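Vikbridge open day – anyone else go?

Posted by furi_28
Went in July, stood at the two-arm bench most of the time. One gripper has the padlock, the other has the key. 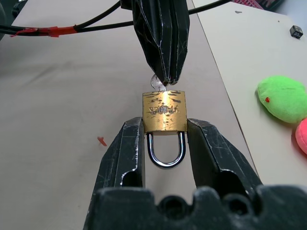
Replies (5)

tapedeck1608
Nice. Padlock's upside down tho, is that on purpose? Keyhole on top I guess

furi_28
Yep keyhole up. Irena Pawlak ran the demo, said lining up the key is the hard bit. Tiny key, big fingers

Endum_fan
Sorry but it's a party trick. I can open a padlock in 2 seconds. Show me it sorting a bin of parts all day

tapedeck1608
@Endum_fan you've got skin and fifty yrs of practice. Two arms, a blade that thin, I'd call that decent

Endum_fan
Decent, sure. Not worth the drive. Furivard had a better open day, and parking

furi_28
Parking was awful, agree there. Disagree on the rest – look at the scuffs on those fingers, they've had some use. Did anybody catch the afternoon talk? I had to leave befroe it started

sliw_2222
Caught half. Mostly slides. Will post my notes later if I can read them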